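Weighing Household Waste for a One-Week Audit

A waste audit gives a baseline figure for what a household discards by type. The procedure below takes seven days and a kitchen scale that reads to 1 g. A hanging luggage scale is too coarse for film and wrappers.

1. Weigh each bin with its liner in place and write the tare on the underside. A small kitchen bin usually comes to some 700 g.

2. Set the categories before starting and do not change them midweek. Four are enough: rigid plastic, film and wrappers, paper, and mixed. Food scraps are weighed separately at the time of disposal, as they lose mass overnight.

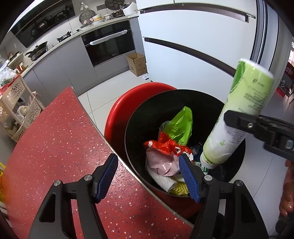 3. Weigh at the same hour each day. Subtract the tare and record the net figure in grams. Do not round. A reading of 309 g is entered as 309, even if the sheet has narrow columns.

4. Sort on a wipeable surface. Flatten bags and shake out crumbs. Items made of two bonded materials go under mixed unless the layers peel apart by hand.

5. Assign used paper towels to mixed if they are greasy, otherwise to paper. 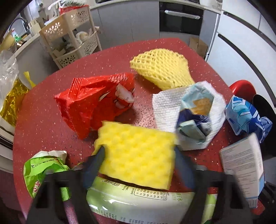

6. Total each category on day seven. If the week's total is over 3,000 g, check the sheet for a day entered without the tare removed. This is the most common error.

7. Repeat after two months. An audit done in March compares well with one done in May. Avoid holiday weeks.

Film totals under 200 g per week are within the error of most kitchen scales and should be reported as a range.

Last updated: March 2018

Comments

Stalomier: Does the liner get replaced daily? Mine weighs 9 g, so over a week it matters.

Hilde De Haan: Replace it only when soiled, and add the old one to film. Re-tare with the new one.

jekulow: Step 5 cost me an argument at home. We put all towels under mixed in the end and noted it on the sheet.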